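A new play about a family-run ferry opens at the Sondcombe Theatre in February, with Raelene Mudgway directing a cast of three. The Ferry Books runs for 90 minutes without an interval.

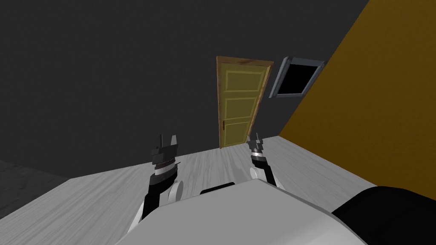 Sondcombe Theatre - Press and Audiences Team

The script is by Ebenezer Akolgo, whose short piece Low Water was read at the theatre's spring showcase. It follows two sisters and their uncle over one winter as they decide whether to sell the boat.
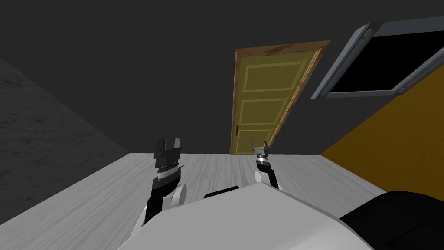
Page last changed: February, 3.09 pm

Ro-un Maeng has written the music, played live on accordion and double bass. The main house seats 309, and the upper circle will be open for every performance.

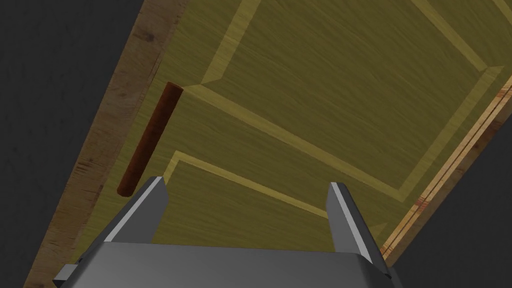 Delwyn Whitcombe wrote to us after the preview that the second sister's long speech was the best thing in it, though the storm went on a bit.

The storm has been trimmed by 2 minutes for opening night - the speech stays as it was. 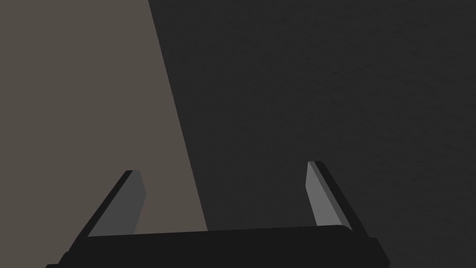 Tickets are on sale at the box office. Matinees start at 2 pm and evening shows at 7.30 pm.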